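Wanted: people with ordinary hands and a tolerance for fruit
Home Tasks Group, Wavgate

Wavgate is looking for nine participants to help us find out which household chores a machine can be trusted with. Our current list is short. It does not include folding a fitted sheet, and on bad days it does not include a spoon.

You may have read that robots will be clearing your table by next year. We have been reading that too, for quite a while, usually while clearing the table. What we have so far is a system that will pick up a lemon very nicely, then put it down in the butter. To get past the butter stage we need a lot of people doing dull things at a normal pace, using a hand-held gripper in place of their fingers.

What you would do

You pick things up and move them. Fruit first, then bread, cutlery, crockery and eventually laundry, which has humbled everyone on the team. You will repeat each task until you are sick of it and then a little more. Our project lead, Bastien Maillard, once moved the same pear 200 times and still eats pears, so there is no lasting harm.

Sessions start at 9 in the morning and run in two blocks with a proper lunch between them. We are collecting 2625 short recordings in this round and have 716 so far.

Who we want

Adults who can stand at a table for an hour and squeeze a handle without pain. Left-handers are very welcome. You need no technical background. Waiters, grandparents and people who have worked a grocery checkout have all done better than our engineers, and Dorian Lacroix, who is one of the engineers, has asked us to stop bringing this up.

Please don't apply if you hope to meet a butler. You will be doing the work yourself, slower than usual.
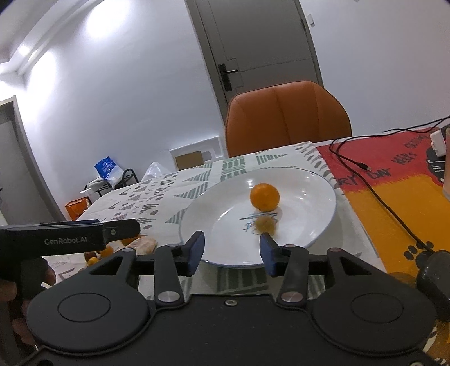 Fruit on a patterned tablecloth, both times.

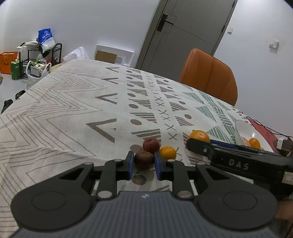
Participants are paid by the session, including the ones where everything gets dropped. We cover bus fare and parking. Bruised produce goes home with whoever wants it.

To apply, send us a few lines saying which chore you would hand over first and which one you would never let a machine near. There is no right answer, though "ironing" for the first one is getting repetitive. We reply to everybody, and new participants start in January.

Related openings
Dishwasher loading study, evening sessions
Shelf stocking trial with Clerno: store staff wanted
Ninura sock pairing, second round
Workshop assistant, Jabłońska site

We use cookies to remember your settings and count visits to this page. Accept all | Manage choices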